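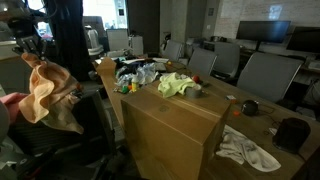
7 February 2023

# Session 3: Getting a capsule back through the atmosphere

Read this before the problem class. Last session ended with the deorbit burn, so we pick up at the point where the capsule has slowed down enough for its path to dip into the upper air.

## Where the energy goes

A spacecraft in low Earth orbit moves at close to 7.8 km/s. Nearly all of that speed has to be lost before the parachutes open. The engines remove only a small part of it. Drag does the rest, and the energy ends up as heat, most of it in the air flowing around the vehicle.

The kinetic energy per kilogram is half the speed squared. Work this out for 7.8 km/s and you get 30 MJ/kg, to the nearest whole number. Keep that figure handy, as you will need it in problem 2.

## Blunt shapes

Early designers expected a pointed nose to work best. Wind tunnel work in the 1950s showed that a blunt body pushes a strong shock wave out ahead of itself, and much of the heating takes place in the gas behind that shock, away from the surface. A pointed body keeps the shock close and the tip gets very hot.

For a given speed and air density, heating at the front of the vehicle goes down as the nose radius goes up. It varies as one over the square root of the radius. A capsule with a wide, gently curved base makes good use of this.

## The entry corridor

The flight path angle at entry has to fall between two limits.

- **Too steep:** the vehicle reaches thick air while still moving fast. Peak heating and g-loads both rise.
- **Too shallow:** the vehicle stays in thin air for longer. Total heat goes up, the landing point is hard to predict, and at speeds above orbital speed it may skip back out.

From low orbit the usual angle is between 1 and 2 degrees below the horizontal. Returning from the Moon, the corridor is narrower and the speed is near 11 km/s.

## Lift

A capsule whose center of mass is set off to one side flies at a slight tilt and produces some lift. Rolling the capsule points the lift up, down or sideways, which gives control over range and g-load. A pure ballistic entry has no such control and is harder on the crew.

## Worked case: Cundance

We will use the Cundance capsule from the Hiebert design study all term. Its base is 3 m across and it has a lift-to-drag ratio of 0.3. Use the mass and drag values in the course data sheet. Some of you have the older sheet, which lists the Poltix heat shield. The current one lists Mitix, and the densities are different.

## Problems

1. Cundance enters at 7.8 km/s. Find the speed at which 94 percent of its kinetic energy has been lost.
2. Find the total energy lost by that point, in MJ per kilogram.
3. Double the nose radius and keep everything else the same. By what factor does the stagnation point heating change?
4. Sketch altitude against speed for a lifting and a ballistic entry on the same axes. Label peak deceleration on both.

Show units on every line. Hand in written answers to Liis Lukoševičius at the start of the next class. Parachutes and water landing are covered in Session 4.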